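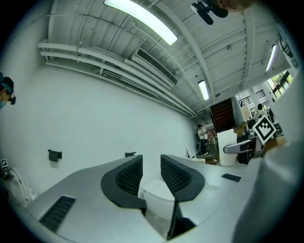
Section 4. Filling and first use

Your Vodent countertop water flosser arrives clean, dry and fully convinced it is charged. It is not. Leave it on the base until the light stops blinking, usually overnight, and then carry on.

1. Lift out the tank and rinse it under the tap.
2. Fill to the line with lukewarm water. Hot water warps the tank, and your gums won't thank you either.
3. Push the tank down until it clicks. If you didn't hear a click, there wasn't one.
4. Fit a tip and turn it a quarter to the right.

Note: Mouthwash may be added, one part to one part water. Run plain water through afterward or the hose will taste of mint until December.

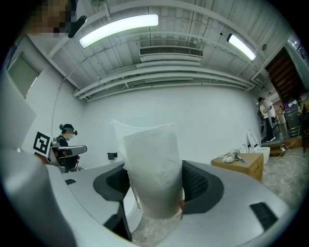 Vodent Customer Care, Home Products Team

5. Set the dial to its lowest number. Everyone thinks they can start in the middle. The bathroom mirror tells another story.
6. Lean over the sink, put the tip in your mouth, and only then press the button. The order matters more than anything else in this booklet.
7. Keep your lips nearly closed so the water can fall out. Follow the gum line, pausing between teeth.

The pump shuts itself off after 60 seconds. Press again for the second half of your mouth.
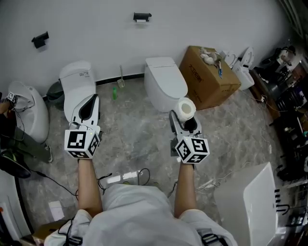

Caution: Slight bleeding is common in the first week. If it goes on longer, see your dentist, who will be delighted to hear you floss.

8. Empty the tank when you finish. Water left standing grows things.

Replacement tips are part 3256. For error code 111, see Section 7.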